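Este site utiliza cookies para melhorar a sua experiência de navegação. Ao continuar, declara aceitar a nossa política de cookies. [Aceitar] [Configurar]

Mesas de apoio: como manter a toalha em bom estado

A equipa Mivby recomenda que a toalha da mesa de apoio seja sacudida no exterior antes de cada lavagem. Os tecidos de toque aveludado retêm migalhas e devem ser escovados num único sentido, com escova macia. As nódoas de citrinos tratam-se de imediato, com água fria e sabão neutro.
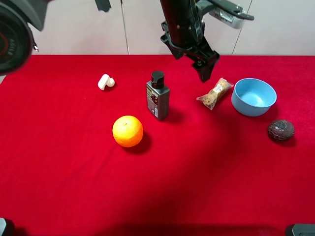 Toalha vermelha com laranja, barra embalada e frasco de tampa preta.

As cores intensas lavam-se em separado nas 2 primeiras utilizações. Não se aconselha a secagem ao sol direto. A fruta deve ser limpa e seca antes de pousada sobre o tecido; os frascos, bem fechados e de base enxuta. Convém retirar todos os objetos ao fim do dia e arejar a toalha durante 8 horas por semana.

372 partilhas | 3 comentários

Comentários

palma_casa: A escova resultou muito bem na minha toalha de feltro.

leitora8: E para nódoas de café, o procedimento é o mesmo?

Mivby: Sim, desde que a nódoa seja recente.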